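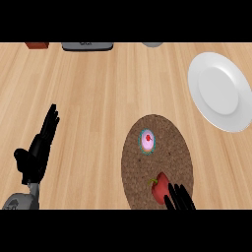

# Sturuteo is moving to the old Brasetti building (and it's bringing the big tables)

18/01/2019

Well, it's official. The sign went up in the window this morning and I walked past it, walked back, read it again and went in to ask. Sturuteo, the second-hand furniture shop at the bottom of Nigam Street, is leaving at the end of the month and reopening in the old Brasetti building by Varnel station. Same people, same phone number, much more floor.

If you've never been in, it's the shop with the chairs hanging from the ceiling. I've lived in Varnel for 15 years and I reckon half of what I sit on, eat off or trip over at home came from there. So I'm not what you'd call a neutral reporter on this one, but I'll do my best.

## What's happening

The Nigam Street shop stays open as normal until the end of January. Then it shuts for a fortnight while everything gets carted up the hill, and the new place should open in the middle of February. I was told "should" with a bit of a look, so don't book your day off just yet.

The reason for the move is plain old space. The lease was up for renewal anyway, and the shop has been turning away dining tables for ages as there's nowhere to stand them. I tried to give them my aunt's drop-leaf back in August and they had to say no, very nicely, and it's been living in my hallway ever since with the post on it. They've now said they'll take it! I may cry when it goes. I may also be able to open the cupboard under the stairs.

Tables are going to be the main thing at the new shop, at least to begin with. The whole ground floor at Brasetti's will be given over to kitchen and dining tables, with wardrobes and beds upstairs (there's a goods lift, left over from the Brasetti days, and it has passed its inspection). Lamps, mirrors and the odds and ends will go in what used to be the ticket office for the carpet warehouse next door, if you remember that. I only just do.

## The building

It's been empty for four years, and I'm so pleased something is going in. For anyone new to town, Brasetti was a shoe shop, and a proper one, with the measuring thing for your feet and the box of plastic animals if you didn't wriggle. I got my first school shoes there and hated them. After it closed there was talk of flats, then talk of a gym, then the talk stopped and the pigeons took over the upstairs windows.

The front has already been painted, a dark green that I like and my neighbour says looks like a bank. The old lettering over the door is staying. I did ask about that, as I know a few of you were worried, and the answer was a firm yes. The new sign will hang off to the side, at right angles to the wall, so you'll be able to see it coming up from the station.

Inside it still smells of fresh plaster. I was allowed as far as the bottom of the stairs and no further, and there's a fair bit left to do – the lights were bare bulbs and there was a hole in the floor with a board over it. The floor is getting sorted first, I was told, before anything heavy comes in.

## Repairs and the waxing bench

This is the bit I got most excited about, so bear with me. The shop has always done small repairs out the back, but you'd never have known unless you asked, and then you'd wait weeks and weeks. In the new place the workshop will be right at the front by the window, so you can watch while you wait for your train. Wobbly legs, stuck drawers, rings on the tabletop from somebody's mug (mine, it was my mug).

There'll also be a bench you can book if you want to do the work yourself. You bring the piece, or hire a trolley to get it there, and they lend you the sanding blocks and sell you the wax at cost. It's £14 for a morning. I've put my name down already with a little pine bedside thing that somebody before me painted a sort of porridge colour, and I've no idea what's under there. Could be lovely. Could be more porridge.

One tip I was given while I was being nosy: if you've got an oiled table and it's gone dull and thirsty over the winter, move it away from the radiator before you start putting anything on it. I'd been oiling mine twice as often as I needed to and it was sitting practically on top of the thing.

## Getting there

The 214 stops right outside, which will be a relief to anyone who has ever tried to get a nest of tables up Nigam Street in the rain. It's the same bus that goes out to the hospital, so it can be packed in the mornings. The driver won't take anything bigger than a pushchair, and I know this from experience and would rather not go into it.

Parking is the one grumble. There are a few spaces behind the building for loading, up to 15 minutes, and after that you're into the station car park and its prices. I asked if there was any chance of longer and was told they've put in a request and haven't heard back. I'll update this if they do.

Local delivery carries on as before and still covers Varnel and the villages on this side of the river. If you're on the far side, ring first.

## What about the old shop?

No news on who's taking over the Nigam Street unit. I've heard a dog groomer and I've heard another coffee place, from people who both seemed very sure, so take your pick. The chairs on the ceiling are coming down, which is a shame, but they're going to be sold off in the last week and I have my eye on the one with the twisted back that's been above the till for as long as I can remember. Please don't all rush in and buy it.

There's a clear-out sale in that last week too. Prices will be marked on the day, and anything you buy has to be taken away by closing time on the last day of the month, no exceptions. Bring a blanket and some rope. Bring a friend with a van, if you've kept one sweet.

If you've got something you'd like to sell or give them, they're asking people to hold on until the new place is open, unless it's small enough to carry in under one arm. Photos and measurements by email are fine in the meantime, and do measure it properly, legs and all – apparently an awful lot of people forget the height.

I'll pop back in once the doors are open and let you know what it's like. If anyone hears about the parking before I do, leave a comment underneath and I'll add it.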